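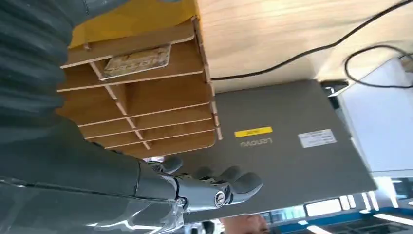

The hand at the desk organizer, with the Lenovo laptop just past its fingertips.

How to run a robot hand demo at your open day

We ran ours at the Drodano open day in August and had a blast! Two of us handled it, Yen-ting Yuen on the controls and me (Halina Żak) talking to visitors, and I'd do it again tomorrow. These are the steps we followed.

1. Pick a target people know from home. A desk organizer with open compartments is great: everybody has reached into one, so they get right away why the thin dividers are hard for plastic fingers.

2. Mark the home position with tape. Start every run from there, and go back to it before you let the next group in.

3. Do a slow pass first. We set the approach to 600 on the speed dial (ours goes much higher, but slow looks better, trust me) and let people watch the fingers curl in toward the shelf.

4. Put the wrist view up on a big screen. The room tips nearly upside down as the hand turns and kids love it! Warn anyone who gets motion sick.

5. Route your cables before the doors open. Leave slack for the full turn of the arm, then try the full turn.

6. Keep one hand near the stop button the whole time, even while you answer questions.

Allow ten minutes per group. If you have a quiet spell, let a visitor choose the next compartment.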